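Gulham textile rules take effect in April

Bedding sold in Gulham will need a fiber content label of at least 11 point type from April, the trade office said Friday. The rule covers sheets, duvet covers and pillowcases – mattresses are exempt.

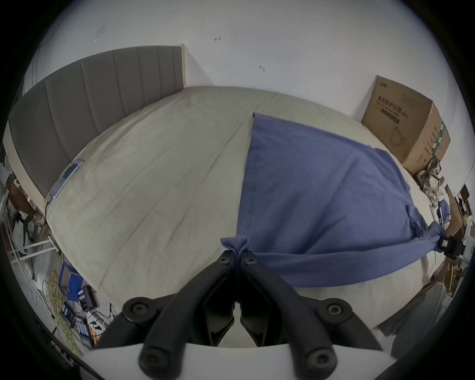

A double bed with a beige fitted sheet.

Retailers have three months to clear old stock. Grutance, which supplies 49 stores, said two of its lines already comply. Kaushik has not yet filed its samples.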